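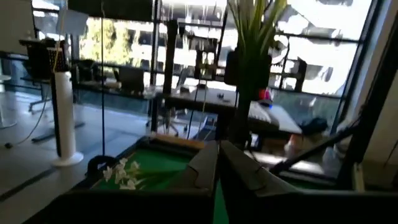 White flowers on a bright green table covering.

Kids' Corner > Sports Explained > Football

Why does a football team get four tries?

My cousin Toàn Tiêu is nine, and last weekend he watched his very first football game on my couch. By the second quarter he had asked me one question so many times that I promised to write the answer down. The question was, "What does third and seven MEAN?"

Okay, Toàn, let's go!

A football field is 100 yards long, not counting the end zones. That's 300 feet, so if you and your friends lay down head to toe, you'd need a whole lot of friends. The team with the ball wants to get it all the way to the other team's end zone. But they can't just keep trying forever, or the other team would never get a turn (and would get pretty grumpy about it).

So the rules give the offense four tries to move the ball ten yards. Each try is called a down. I don't love that word, because it sounds like somebody fell over — and a lot of the time somebody did, so maybe it's fine.

Now for the numbers. When the announcer says "first and ten," the first number is which try you're on. The second number is how many yards you still need. Say your team runs the ball and gets three yards. Ten take away three is seven, and now you're on your second try, so it's second and seven. Then the quarterback throws a pass and it drops on the grass. You got zero yards, but you used up a try. Third and seven!

If you make it the whole ten yards, you get four brand-new tries. People yell "First down!" and do a big arm point toward the end zone. I do it too, usually with a chip in my hand.

What if you lose yards? That happens. If the quarterback gets tackled five yards behind where the play started, those five get added on. Third and seven turns into fourth and twelve. Ouch.

Fourth down is my favorite because the coach has to choose. The team can go for it, but if they don't make it, the other team gets the ball right there. They can punt, which means kicking the ball far away so the other team has to start farther back. Or, if they're close enough, they can try to kick it between the tall yellow posts for three points. My friend Tùng Quách coaches a youth team in Fernallow and he nearly always wants to go for it. His punter gets very bored.

You can try this at home, too. Set out two shoes ten big steps apart, grab a ball and a friend, and give yourselves four tries to get from one shoe to the other. Two-hand touch, please, no tackling in the living room!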